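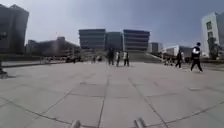
Likonus is the business district where I have worked for three years, and this page is about its main plaza. I started it because my colleagues in the old office at Sultcombe kept asking me what the new place looks like, and I was tired to explain it again in every message. The first thing I tell everybody is about the paving. It is all big square slabs of gray stone, with thin dark joints between them, and I think it is the reason why the plaza feels larger than it really is. On the far side there are the three office buildings which people here call simply the Row. The left one and the right one are like a pair, with the same flat top and the same bands of windows, and the middle one is darker and stands a little behind them. When I was new I used this middle building to find my way, and I still give this advice to visitors.

I am not an architect. I work in accounting for Grornov, and everything I know about the plaza I learned from walking over it two times every day, or from other people who have more patience for such things. If you find a mistake, please write to me and I will correct it.

The slabs. According to Herman Pasaribu, who was with the paving contractor at that time, the stone came from two different deliveries, and the men mixed them on purpose so that no corner of the plaza would look newer than another. He told me also that the joints were the most difficult work. A grid of this size forgives nothing, and if one line goes wrong by a finger at the beginning, it is wrong by a hand at the end. They took up one long strip and laid it again in October, in the rain.

The Row. The pair of outer buildings was finished first and the middle one came later. Grornov has the rooms on the side of the afternoon sun, so we keep the blinds half down from lunch until we go home. Sayaka Iwasaki, who sits next to me, prefers them fully open, and we have made peace about this – she has the mornings and I have the afternoons.

The low side. Along the left side of the plaza, by the long low building, the ground beyond the little wall is somewhat lower than the paving. Many people take their lunch near there when the weather is dry. I do it also, but the stone keeps the cold for a long time in spring, so bring something to sit on.

The weather. I like the plaza best when the sky is pale and hazy and the far buildings become soft. My friend Chanida Paisan says it is depressing and that I should wait for a blue day. I have tried, but on a blue day the glass is too bright for my eyes and I only walk faster.

Getting there. Bus 167 stops at Watkins Street, and from there it is a short walk. Bus 114 is also possible, but it goes first around the whole hospital – take it only if you have time. In the evening after seven the 114 does not run.

I want to thank Napaporn Chareonsuk for reading my English. The remaining errors are mine. More notes will come when I have asked Herman about the drainage, which he has promised to explain to me with a drawing.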